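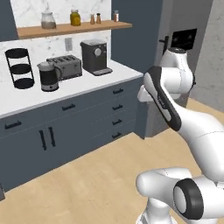
So what has happened to the kitchen fitting deadline at Truladard Court?

It has moved to October, the fourth month to be given the honour. Residents of the 462 flats were told in a letter pushed under their doors shortly before eight in the morning, a time of day at which the building's managing agent, Lirkel, has never before been known to answer a telephone.

The letter runs to 3 pages. The first thanks everyone for their patience and the second thanks them again in slightly different words. The third gets round to the news, which is that the new kitchens have arrived without enough hinges. The flats need 1,264 of them for the wall cupboards alone, and the supplier, Torvik, has sent the sort that open to the left.

Left-opening hinges are perfectly good hinges. They do, however, leave the door over the cooker swinging straight into the extractor hood, as the tenants of the show flat found when they were invited to come and admire it. Lirkel's letter calls this "a handing issue" and says the parts are being swapped. Torvik says it sent what was on the order form. Lirkel says the order form is being looked at. It is understood to be a short form.

In the meantime, residents have been offered what the letter describes as "an open storage solution". Those who asked what this meant were told it meant no doors.

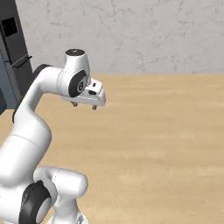
Will anyone get money off the rent while they wait?

Tenants whose old kitchens have already been taken out can claim a reduction for each full week without one, but they have to apply in writing and enclose a picture of the missing kitchen. Lirkel has confirmed that a picture of the wall will do.

Nurhan Şimşekoğlu, who has lived on the second floor since the block opened, has put in her claim and been asked to send it again on the correct form. The correct form is kept at the site office, which shuts at four. "I finish work at five," she said. "I mentioned this to them. They suggested I come at lunch. I work in Roltska Street, it's forty minutes each way on the bus, and I get half an hour."

She has been cooking on a camping stove set on top of the washing machine and says the rice is better than it used to be, though not during the spin cycle.

Her neighbours have been sharing what hobs are left. A rota has gone up by the lifts, and the slots between six and seven went within the hour. Anyone wanting to roast a chicken is asked to say so the day before. Someone has written "and invite us" underneath.

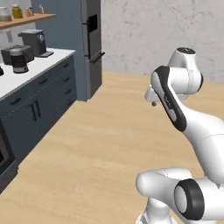

The worktops, at least, are not in dispute. They were chosen after a vote in which tenants could pick between 2 colours, Oat and Warm Oat, and Warm Oat won by more than anyone could explain. The samples are still on show in the lobby for those who would like to try telling them apart.

Lirkel says fitters will start again on the ground floor and work upwards once the right hinges turn up. Top-floor tenants have asked whether they might work downwards instead, and have been told the suggestion will be passed on. Claim forms can be collected from the site office until four.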